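Dolores Haddad
8 Mar 2022

Short thread on shoelaces, mostly on getting the right length. I sell them at the Mercado stall and it's what I get asked most.

Count the pairs of eyelets on one side of the shoe. Don't go by shoe size. A size 7 and a size 11 can take the same lace.

Five or six pairs: 45 inch. Seven pairs: 54 inch. Boots with eight or more: 63 inch and up.

If you still have the old lace, lay it flat and measure it tip to tip. Old laces stretch a little, so go down to the nearest size on the packet.

Flat laces hold a knot better than round ones. Round ones last longer on boots with metal hooks. I use round waxed laces on mine – the Hultach ones, 3 mm.

Waxed cotton stays tied but feels stiff for the first week. Polyester is softer and dries faster. For kids' sneakers I'd go with polyester.

I've stopped stocking the Utel elastic laces. The plastic locks cracked in cold weather and I had 10 pairs come back since October. The Cikden ones have a metal lock and cost a bit more.
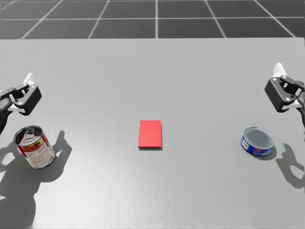 Can you cut a long lace down and still get it through the eyelets?
Cut it at a slant, slide 3/4 inch of heat-shrink tube over the end and warm it with a hair dryer on high or a heat gun. Clear tape wound tight works too, but it won't last as long.

Washing: take them out of the shoes, put them in a mesh bag, cold water, no bleach. Hang to dry. Don't wash waxed ones, just wipe them down.

Brown laces for dress shoes are back in on Friday, 27 and 30 inch. Black is in stock now in both.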